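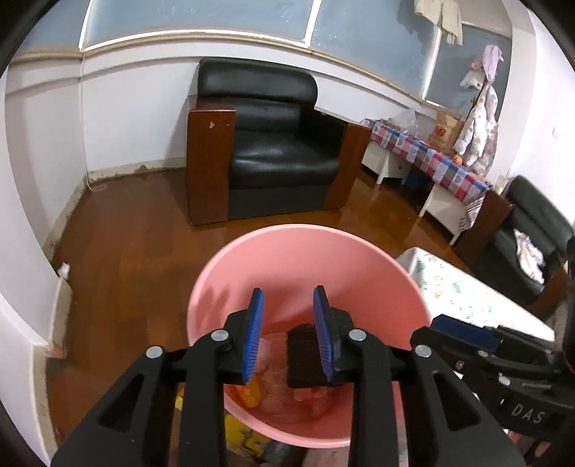
Zetari is a set of demonstrations for studying contact before lifting, recorded with hand-held grippers in ordinary homes. Each demonstration covers one short action: approach an object, close the fingers, and move it out of or into a container. The difficult cases are the ones where the object is soft and stands among other soft things, like a dark sponge-like block in a plastic basin that also holds a crumpled transparent bag. With the blue bristled pads open on both sides of such a block, the wrist view shows very little of what is under it, and a policy must decide how low to go before closing. We wanted data in which this decision is made many times by people, in rooms that were not prepared for us.

Version and contents

This is release 3 of the data. It contains 945 demonstrations in the training part and 329 in the test part. The homes in the test part do not appear in the training part. The earlier releases did not respect this rule completely, so please do not compare new results with numbers computed on them.

Every demonstration is one folder with the following files:

wrist video, in colour, with sound removed
gripper opening, one value for each video frame
estimated position of the tool, in the coordinates of the first frame
contact marks, written by hand
a short text with the name of the object and of the container

The text files are in English. Some object names were translated from other languages by the person who did the recording, and the same kind of object can have two names. For example, "basin" and "tub" are both used for round plastic containers. We did not unify them.

How the contact marks were made

A contact mark is the first frame in which a pad visibly changes the shape of the object, or in which the object moves together with the pad. For hard objects the two conditions usually give the same frame. For sponges, cloths and bags they can be quite different, and then we keep the earlier one. When one pad touches before the other, which happens often when the block is not centred between the fingers, both frames are stored separately.

The bristles make this work harder. They bend before the object does, and from the camera it is not always clear if the pad rests on the surface or only stands near to it. Annotators could write "unsure" in place of a frame number. These cases are kept in the data, and the loading script skips them unless you set keep_unsure to true.

The method we tested

Our baseline, called Vieira in the code, predicts two things from the wrist video: the next movement of the tool and the time remaining until contact. The second prediction is used only during training. The idea is simple: a network which must say when contact will come should pay more attention to the space between the pads.

We trained it for 2000 epochs with the settings in the file config/base. The version with the contact prediction closes later and lower on soft objects than the version without it. On hard objects we saw no clear difference. On thin bags both versions are poor — they often close on air above the bag — and we do not recommend the baseline for this kind of object.

Known problems

The position of the tool drifts in rooms with shiny floors or large plain walls. If your method depends on exact position over a long movement, please check the drift value in the folder before using it.

Light from windows changes the exposure in several recordings, and the first frames can be too bright.

Left and right pads are named from the view of the camera, not from the hand of the operator. In release 2 it was the opposite.

Privacy

Recordings were made with the written agreement of the people who live in the homes. Clothes, furniture and packages remain visible. Faces and papers with readable addresses were removed, together with the whole demonstration in which they appeared. If you find something that we missed, please write to us before sharing it with others.

Use and contact

The data may be used for research and teaching. The annotation tool, Clikdale, is in a separate repository and has its own licence. Questions about the contact marks should go to Marina Koutsoukos. Errors in the loading script can be reported on the issues page — please include the folder name and the release number. The next corrections are planned for February.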